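Storing Small Hardware and Dry Goods in Plastic Containers

Filed under: Workshop and Pantry. Last revised 8/28/09 by Nerys Rosser.

Plastic containers with snap or press lids fail in the same few ways wherever they are kept. The notes below cover cleaning, labeling, lid care and stacking. They apply equally to a pantry shelf and a bench drawer, but a container that has held solvent, grease or adhesive should never go back to food.

Removing old labels

Paper labels come off with hot water and dish soap after a 20-minute soak. Film labels do not absorb water and need oil. Rub cooking oil over the label, leave it overnight, then push the residue off with a plastic scraper. Wash twice. Acetone clouds polystyrene and will soften the edge of many thin lids. Rubbing alcohol is safer, but test the underside first.

Odor

Fill the container with warm water and two tablespoons of baking soda per quart. Let it stand for a day with the lid off. Treat the lid separately in a basin, as most of the smell is held in the groove. Tomato stains are cosmetic and can be left alone. Direct sun will fade them over several days, at some cost to the plastic.

Lids

A lid that has warped in the dishwasher can sometimes be recovered. Lay it in hot tap water for five minutes, place it on a flat surface under a heavy book, and leave it until fully cool. If it still rocks, discard it.

Threaded lids bind when flour or sawdust gets into the thread. Clean with a dry toothbrush before washing — water turns flour to paste. A trace of food-grade mineral oil on the thread is enough for a year.

Check the fit with water. Fill the container halfway, close it, wipe the outside and turn it over on a paper towel. A damp ring after ten minutes means it is suitable for screws and not for sugar.

Labeling

Write on masking tape, not on the plastic. Put the tape on the body, never on the lid, or the labels will migrate the first time two lids are swapped. For hardware, give the thread size, length and head type. For dry goods, give the contents and the month opened. "May" is sufficient for rice. Baking powder needs the year as well.

Round or square

Square containers use shelf space better. Round ones pour more evenly, have no corners to trap powder, and are easier to wipe out with one hand. I keep round for anything scooped and square for anything counted. Fasteners in boxes of 100 go straight into a small square container with the end flap of the carton dropped in on top.

Color is useful if it is applied strictly. Pick one color for each class of contents and hold to it.

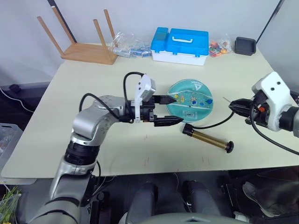 Round container in teal, on a light tabletop.

Stacking

Stack no more than four high, heaviest at the bottom. Filled containers of nails should not be stacked on plastic lids at all. Leave a finger's width between the top of the stack and the shelf above.

Wire shelving marks soft plastic over time. A sheet of hardboard cut to the shelf prevents this and stops small containers from tipping between the wires.

See also: Drawer Dividers; Keeping Moths Out of Flour; Sorting Mixed Screws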